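Project Pruvow, Fajardo site
Progress report to Werken, second period
Prepared by Danica Krasniqi, 26 May 2024

1. Where we are

In this period the sorting stations moved from preparation to daily work. We completed 2,995 sorting runs, compared with 1,747 in the first period. The plan asked for 700 more runs than before, so we are ahead on quantity. On quality I am less satisfied, and I explain this in point 3.

2. What changed for the staff

Before the project, our packers stood at the tables for the full shift and moved every small item by hand. Now each of them spends half of the shift at a station desk, where they start the arm, watch it and correct it when it takes an item wrongly. Angelica Tolentino made the new shift plan together with the packers, and it was changed two times after their comments.

The opinion is mixed. Most people report less pain in shoulders and wrists. Some also say that watching is more tiring for the head than packing was, and that they miss talking with the colleague across the table. We took this seriously -- desk time is now limited to two hours without a break. Pay grades were not reduced for anyone, as we promised in October.

3. Open problems

Of all runs, 187 had to be stopped by the operator. The most frequent cause is thin items that lie flat, which the fingers do not hold well. Noel Enriquez is testing a different finger tip from Storitz.

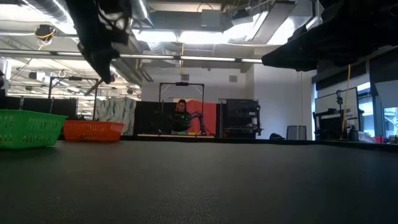

The second cause is the training itself. It was planned too short, and new operators stop the arm late or restart it too early. Panagiotis Milošević will give one additional day for each group, and the written instructions will be made again with larger letters and simpler words.

4. Next period and budget

We ask for permission to move the unused travel money to training. The total stays the same. Elisa Bellini will send the table with the costs separately, and the next staff survey will be attached to the following report.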